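Darkwood Music Forum > Teaching and Lessons > Choosing a teacher

Thread: Paying for a block of lessons up front – worth it?

bilyk_bass
Posted 10 August 2021
My daughter has been having drum lessons with Judetti since the spring, paid one at a time. They have now offered us a block for the school year at £600, to be used by the end of July. It works out cheaper per lesson but I have never paid that far ahead for anything like this. Her teacher is Pylyp Vasylenko and she gets on well with him. Has anyone here done it, and what happens if the teacher leaves?

hokness
Read the terms before anything else. I paid for a block with a different firm and the teacher went off on tour after two months. They offered a replacement and no refund. The replacement was fine, but my son had picked the first one and lost interest by Christmas.

paradiddle_pete
I would pay. Teachers plan better when they know they have you for the year. With single lessons they tend to teach whatever you walk in with.

hokness
That depends on the teacher. Mine planned properly and I paid weekly, in cash.

Sticks&Stones
I teach, so take this as you like. I offer blocks because people cancel less. The discount is there to cover that. I don't plan any differently for block pupils and I doubt many teachers do.

paradiddle_pete
Fair enough, mine did. He wrote out a term's worth of work at the start and we stuck to it.

bilyk_bass
Thanks all. I rang them. If Pylyp leaves we can have someone else or the unused lessons back, less an admin charge. They wouldn't tell me the charge over the phone.

Sticks&Stones
Get that in writing, with the amount. Also ask about missed lessons. A lot of places want 24 hours' notice and some want 48.

K_Major
Kálmán Major here, I run the Saturday group at the hall. We have sent several pupils to Judetti for grades and had no trouble, although none of them paid for a full year. Could you ask for a single term first? A year is a long time for a beginner. Things I would want settled before paying:

1. Who teaches her if Pylyp is ill, and whether you can move the lesson instead.

2. Whether exam fees and books are included. Ours never were.
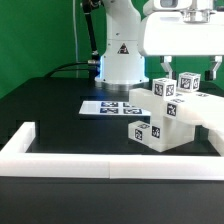 3. What the admin charge is, in pounds.

4. Whether the lessons can be passed to a brother or sister if she stops.

hokness
Agree with all of that except the single term. You lose the discount and end up having the same conversation in January.

K_Major
You do, but by then you know whether she is practising.

bilyk_bass
I have emailed them the list. She is practising, the neighbours can confirm. Will post when I get an answer about the charge.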